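My grandmother kept the key of the house in Clundby for all the years she did not live there. She wore it on a ribbon under her shirt, and at night she put it in a glass next to the bed. When she died in July, the glass came to me, and the key was in it.

I took the morning bus. The trip was two hours and I did not read or sleep. The driver asked if I was visiting family, and I said yes, because the true answer was too long.

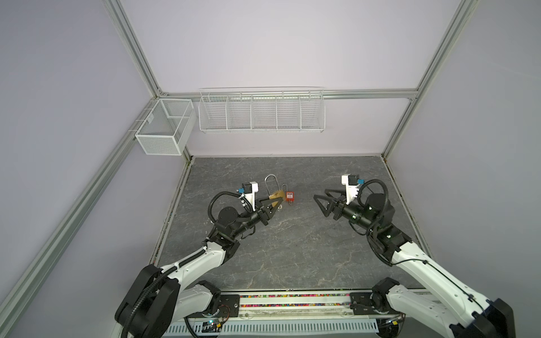 The house stood at the end of the street, number 12, smaller than in her stories. Somebody had painted the door green. There was a new lock in it, and a child's boots on the step. I held the key in my pocket until it became warm.

A woman opened before I knocked. She looked at me, then at my hand.

"You are the seventh," she said. "Each of you comes with a key."

She let me sit in the kitchen and gave me tea with too much sugar. On the wall behind her there was a row of nails, and on six of them hung a key exactly like mine.

I drank slowly. Then I asked which nail was free.

Comments (3)

illance: I read it two times. Who are the other six? Cousins?

M. in Cherkaoui: My aunt had such a key too. She never went back with it. Thank you for this.

ulta_7: Good story, but I wanted to know more about the boots.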